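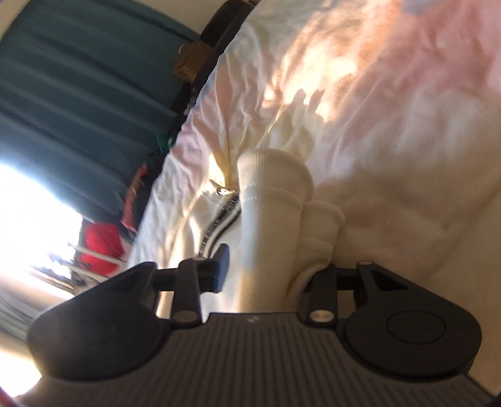
CLODSTEAD, November – Minutes of the household meeting, Mirberg House

Print this page | E-mail this page

Meeting opened at 7:10 p.m. in the downstairs dining room. Present: residents of both floors, the house manager, the linen room assistant. Apologies were received from the two residents on night shift.

1. Minutes of the last meeting

Read and accepted with one correction. Under "Dryers," the sentence "the left dryer is to be replaced" should read "the left dryer is to be repaired."

2. Matters arising

The left dryer has been repaired. It runs hotter than it did before and residents should use the medium setting for cotton. The repair bill was $165, paid from the house account.

The hooks for the back of the bathroom doors have arrived but have not been put up. The house manager will do this before the next meeting.

The request for a second ironing board was held over again. The upstairs residents would like it noted that they have now asked for this three times.

3. Socks

This took up most of the meeting.

The two cream-white socks with the ribbed cuffs, on the bed with the white, pink and peach sheet, was discussed first. One resident thought they were a pair. Another thought one looked smaller than the other and that they might be two odd ones. It was agreed that they should be laid flat side by side and measured at the foot, and that the cuffs should not be used to judge by, as ribbing stretches at different rates depending on how the sock is pulled on. If they match they will be folded together. If not, each goes in the odd sock drawer.

General discussion followed on white and cream socks. The house has more of these than any other kind and they are the hardest to return. Dark socks mostly find their way back. The linen room assistant said that plain white ones come out of the machine looking alike after a few washes, and that sorting them under the hall light is no use – they need to be taken to a window.

Suggestions made:

– A colored thread sewn inside the cuff, one color to a room. Supported by most. Several residents do not sew, and the linen room assistant offered to do theirs if the socks are handed in clean.
– Mesh bags, one to a resident. The Sollitano catalog has a pack of 100 but no smaller pack in the size we want. It was felt that this was too many for us. The manager will ask whether the Mabuza store on the main road sells them singly.
– Safety pins through the toes. Not supported. A pin came open in the washer last winter and tore a pillowcase.

Agreed: colored thread to be tried first. Thread colors will be posted on the linen room door. Upstairs has asked not to be given yellow, as it does not show on cream.

Socks are not to be rolled into balls before they go in the wash. They do not get clean in the middle. This has been said before.

4. Folding on beds

Some residents fold their laundry on the bed and some use the long table in the linen room. The table is often covered by early evening, so the bed is the only place left. No objection was raised to this. It was pointed out that white things get lost in the folds of a rumpled sheet, and residents were asked to pull the bed straight first and to shake the sheet out before it is taken off for washing. A white undershirt and a face cloth both went through the wash inside a fitted sheet last month and came out gray along one side.

A resident asked if garments should be folded before socks or after. No rule was made. The linen room assistant does large things first and leaves the socks for last.

5. Sheets

Patterned and colored sheets are to be washed apart from plain white ones. Pink and peach shades have been all right at the warm setting so far, but the manager would prefer cold for the first two washes of anything new.

Sheet changes stay as they are: downstairs one week, upstairs the next. Pillowcases every week for all rooms.

The stock of flat sheets is low. The house account stands a little over $2,000 and it was agreed to buy two sets now and look at the rest in the new year.

6. Curtains and bedroom clutter

The bedroom curtains have not been washed this year. They are to be done one room at a time, hung back up damp, and the blue-teal ones washed by themselves in case the color runs. Residents should move their belongings away from the curtain side of the room beforehand so the rail can be reached with the stepladder. Anything left there will be put on the bed.

The manager asked that bags and boxes not be left in a line along the bedroom floor. Two residents said they have nowhere else to put them. The manager will look at the space under the stairs and see what can be cleared.

7. Any other business

The detergent scoop is missing again. Please look in your baskets.

The lint tray should be emptied after each load, including half loads.

A request was made for a quiet hour in the linen room after 10 p.m., as the washer can be heard in the room next to it. Agreed for a trial period. Loads already running may finish.

Next meeting: same place, 7 p.m. Items for the agenda to be left in the tray by the phone.

Meeting closed at 8:25 p.m.

Print this page | E-mail this page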